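Search this site Search Go
Reading time: 2 min

4.2 Sleeves first, or body first?
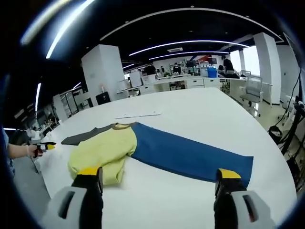
I went into this part of the study thinking the body of a shirt was the hard bit and the sleeves were an afterthought. My own habit at home is to flatten the middle, flip the arms in and hope for the best. After watching 13 people fold their way through the Fellen laundry pile, I've changed my mind (mostly!). The sleeves set up everything that comes later, and you can see why with the colour-blocked shirt in Figure 6. The blue sleeve is lying smooth and nearly straight while the yellow-green body is still bunched up at the lower left, so a folder looking at it has one good straight line to work from and one lumpy patch to sort out. Most of our folders told us they'd go for the lump first. I would too.

Figure 6. Long-sleeved shirt laid out on the table, body partly bunched.

We sorted the folding styles into 4 groups, using the Gosselin labels with a couple of small changes of our own. "Sleeve-first" folders got both arms straight before they touched the hem. "Body-first" folders tugged the hem toward themselves and left the arms wherever they fell. The other two groups were the rollers and the people who simply started over whenever they got annoyed, and I have a lot of sympathy for that last lot.

Across the 920 folds we kept, the sleeve-first group ended up with the neatest rectangles, and they didn't seem any slower to my eye. Colour may have helped as well. Several people said they liked having sleeves that didn't match the body, as they could tell at a glance which bit was which. On the plain grey Isen shirts they sometimes grabbed a fold of the body and took it for a cuff. We didn't plan for that, and the Sarora set has too few two-tone shirts to test it properly, so I'll come back to it in Section 5.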